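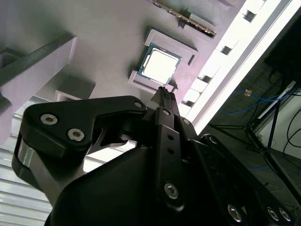

Do you need to read the Kulten books in the order they were published?

Start with whichever one you can find, as long as it isn't the glossary. I read the third one first, at fourteen, from a library copy with a torn map, and I was perfectly happy not knowing who half the kings were.

I get asked this more than anything else on the blog, and I think it's because the series looks so forbidding on a shelf. There are 19 of them if you count the songs (I do count the songs!), and the early ones are written like somebody's family Bible, all births and floods and oaths sworn on riverbanks. My friend Ajith Kurup gave up twice on the first volume, both times in the long chapter about the founding of Clorkeck, and he is a man who reads railway histories for fun. Then I lent him The Salt Stair, where things happen to people in kitchens and on boats, and he finished it in a weekend and rang me up to complain about the ending.

What I love about these books is how old everything feels. When Manole goes back to the drowned city for her brother's bell, you already sense that somebody has made that trip before her and that it went badly, and the story doesn't stop to tell you who. If you go on to the earlier volumes you find out. If you don't, it still works on you, a bit like hearing your grandparents talk in the next room. I've read that chapter every May for years and I still slow down when she gets to the gate.

Savita Rathore wrote to me after my last post to say I'm too kind to the Fornik stories, and she may be right. They were pieced together from drafts and you can feel the joins. The hero is called by two different names, one of the battles is fought twice, and the dragon simply wanders off after around 60 pages and isn't mentioned again. But there's a winter crossing in the middle that I wouldn't trade for anything in the main books – just two tired people and a mule, arguing about a star.

So if you're standing in a shop with one in your hand, look at the first page. If it begins with weather, buy it. If it begins with a list of ancestors, put it back for now and come to it later, when you already care about the descendants. I came to the first volume last of all, and by then I was so pleased to meet everybody's great-grandmother that I read all 200 pages of the flood without a grumble.

Next time I want to write about the songs, and whether anybody has ever managed to sing one.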